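Come and drive robot arms with us (people wanted for the Nollside student project)

Hello! I'm Fedir Polishchuk and I look after the student robotics club at Nollside. We've got a project called Rorkum on the go, and we need more hands. The idea is simple enough: two arms, one table, a pile of everyday bits and bobs, and you steer the arms to pick things up and put them down again while the computer records it all.
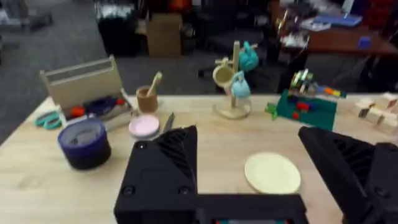
I've been at this since last October and I still get cross with mugs. Plates are worse, if you ask me, but some people take to them straight away and I'd love to find out how (please come and show me).

What you'd be doing

You sit down, we pick a task off the list, and you have a go. Moving a dish, stacking blocks, that sort of thing. Each session lasts 55 minutes with a break in the middle, and you can book up to 23 of them over the summer. Most tasks need one arm, a few need both - those are the fun ones!

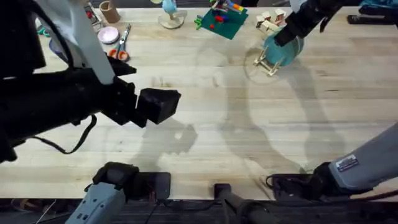 Who we're after

Anyone aged 16 or over, at Nollside or not. You don't need to code. Gamers, knitters, people who are good at parking, all welcome. We'd like 40 people altogether, and left-handers are very much wanted as we're short of them. If you fumble everything on your first go, fine, we keep those recordings too.

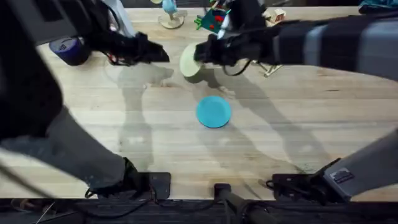
Where and how to sign up

We're upstairs in the Ifans building, room 47, next to the Pirkska print shop. There's a lift. Put your name on the sheet by the door or leave a note for me at the front desk with the times you can do, and I'll get back to you. Names in by 7 Jul 2021, please. It's unpaid I'm afraid, but there's tea, and lunch if you stay for two sessions.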